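Progress Report to the Nazarenko Community Health Fund
Project: Safe Medicines at Home, Steltitz District
Prepared by: Daryna Tkachenko, Program Manager
Date of report: 30 January 2025

1. Purpose of this report

This report covers the second half of the funded period and is submitted under the terms of the grant agreement. It sets out what has been delivered, where the work has fallen behind and what is planned before the final report in May.

2. Background

The project helps older residents who take several medicines to store them safely, keep an accurate list of them and return what they no longer need. It is run from the Tralter Neighbourhood Centre, with home visits across the district. Many of the households we visit speak a language other than English at home, and the original application recognised that printed material in English alone would not reach them.

3. Home visits

The agreement set a target of 100 completed visits for the full year. At the time of writing, 70 have been completed. Visits were slower than planned through the spring, when one of our two visiting nurses was on extended leave. Her position was covered two days a week, and normal hours have now resumed.

Each visit follows the same order. The nurse and the resident gather all medicines in one place, write up the list, check expiry dates and set aside anything to be returned. A copy of the list stays with the resident and, with consent, a second copy goes to the family doctor. Residents have asked for the list in a larger type size, and the form was revised accordingly in the last quarter.

Of the households visited, 34 had at least one item past its expiry date. The most common were eye drops, cough mixtures and creams. Storage was also raised often — bathrooms and kitchen windowsills remain the usual places, and both are discouraged in our written advice.

4. Translated materials

The storage leaflet is now available in Chinese, Ukrainian and Arabic. The Chinese version was delayed by a second round of checking, after readers at the centre found that two terms for "capsule" and "tablet" had been used interchangeably. The corrected version was printed by Torkix and distributed to the centre, the library and both local pharmacies.

5. Information sessions

Four sessions were held at the centre, with up to 65 people at the best attended. The session on reading labels and leaflets drew the most questions, particularly on medicines bought overseas or brought by relatives. Staff did not advise on individual treatment and referred such questions to a pharmacist.

6. Budget

Spending is within the approved amount. Wages are below forecast owing to the vacancy described in section 3, while translation and printing are slightly above. We request approval to move part of the unspent wages to the translation line. A revised budget is attached separately.

7. Work remaining

— Complete the outstanding home visits.
— Hold two further information sessions, one of them with an interpreter.
— Send the follow-up survey to all households visited.
— Submit the final report and audited statement in May.

We thank the Fund for its continued support and would welcome a visit from its program staff at any time before the close of the project.
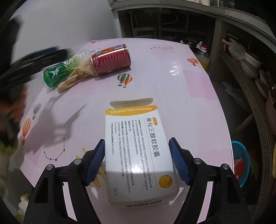

Figure 1. Calcitriol soft capsules, box labelled in Chinese and English.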